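The Thousand-Wipe Question

What a small robotics shop learned, and didn't, from a very dirty chalkboard

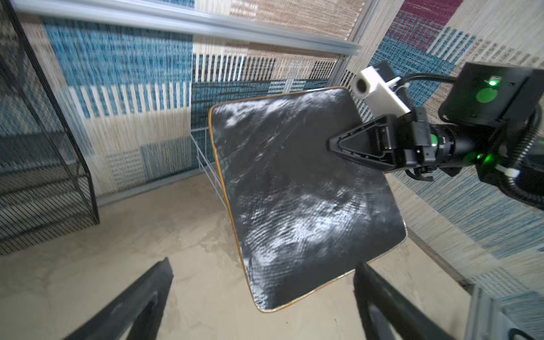

"People hear 'learning' and they picture a kid," says the data lead at Ollow, a small robotics outfit in Prenbridge. She asked that I leave her name out, partly because her investors read everything. "It's a pile of recordings. Somebody drives the arms, the arms do the job, we save it, and then we do it again."

The job, when I visited in November, was handling and cleaning a small black board. Ollow had gathered 1,170 recordings of it, each one steered by a person in the next room. They call the collection Flostach. I asked what it stood for and was told it doesn't stand for anything.

I'll admit I came in doubtful. Every few months a company shows a clip of a machine tidying a kitchen, and every few months my kitchen is still mine to tidy. So I asked how many of those recordings were any good.

"Define good," she said, and then, to her credit, defined it. A recording is kept if the board gets picked up, wiped and put down without anyone touching it. By that rule they threw out nearly 12 percent. The rest went into training, including a lot that she called ugly. "Slow ones, ones where the operator changes their mind halfway through. We used to cut those. Then the model had no idea what to do after a mistake, so now we keep them."

That sounded to me like a nice way of describing sloppy work, and I said so.

"Some of it is sloppy work," she said. "You can't always tell the difference from the file. I'd love to say we have a test for it."

Chalk was her idea. Dust spreads and smears, and it never lands the same way twice, so the model can't just memorize one picture of a dirty board. I wondered whether it had simply memorized one board. Ollow owns several, she told me, but most of the recordings use the same one. They also use the same work area and patterned cloth on the walls, which a colleague picked out so the cameras would have something to look at.

What happens if you take the cloth down?

She laughed. "It gets worse. I'm not going to give you the number."

She did give me a different one. In a trial of 52 attempts with a board the system had never been trained on, it finished fewer than half. The company's demo reel, which runs on a screen by the front door, shows none of the failures. When I pointed this out she said the reel was made by somebody else and she had asked for it to be changed.

The next stage is called Pop, a plan to collect another 1,000 recordings across different rooms and different boards. The operators will work shorter shifts. She thinks tired people teach tired habits, though she has only a hunch to back it up. "You watch the late afternoon files and the wrists get lazy. Everything gets scraped along the edge. And the model does that too, at nine in the morning."

I asked whether a thousand more examples would settle anything, or whether she'd be telling me the same thing next year with a bigger number in it.

"Probably the second one," she said. "But I'd know which rooms it fails in. Right now I only know about one room."

Before I left I asked if she would pay for a robot that cleans chalkboards. She said she hadn't seen a chalkboard in a real office in years.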